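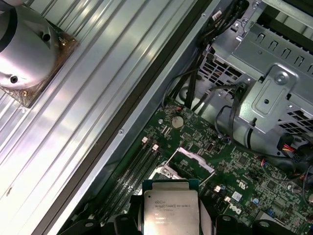

뚜껑 연 델 데스크톱. 은색 쿨러와 구리색 받침판.

일요일 아침 수련 마치고 쓰는 글이에요. 요가원 차린 지 14개월째인데, 요즘 제일 큰 고민은 회원권이랍니다. 처음엔 무조건 3개월권만 팔았거든요. 그게 안정적일 줄 알았는데 첫 달만 북적이고 둘째 달부터는 다들 안 나오시더라고요 ㅠㅠ 돈은 받았는데 매트는 비어 있으니 마음이 영 불편했어요.

그러다 Getness라는 소규모 원장 모임에서 Tsion Wako 선생님을 만났는데, 이분은 10회권만 파신대요! 유효기간도 넉넉하게 주고요. 저도 1월부터 따라 해봤더니 등록 회원이 42명에서 53명으로 늘었어요. 대신 예약을 하고 안 오시는 분도 같이 늘어서(이건 예상 못 함…) 당일 취소는 1회 차감으로 바꿨습니다. 말 꺼내기가 얼마나 떨리던지요.

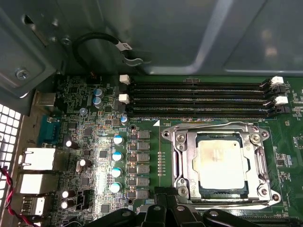
초록색 메인보드의 CPU 소켓과 비어 있는 메모리 슬롯들.

예약은 Kandpal로 옮겼어요. 전에는 카톡으로 일일이 받느라 수업 직전까지 핸드폰을 붙들고 있었는데, 이제 그 시간에 향도 피우고 제 몸도 좀 풀어요. 대기자 알림이 가끔 늦게 가는 건 아쉽지만 그 정도는 참을 만해요.

다음 달엔 저녁 빈야사 반을 하나 더 열까 하는데 강사님을 모실지 제가 다 할지 아직 못 정했어요. 제 무릎은 반대하는 것 같아요 ㅎㅎ 혹시 작은 요가원 하시면서 강사료를 회당으로 주시는 분 계시면 댓글로 좀 알려주세요. 인원수대로 드리는 게 나은지도 궁금해요!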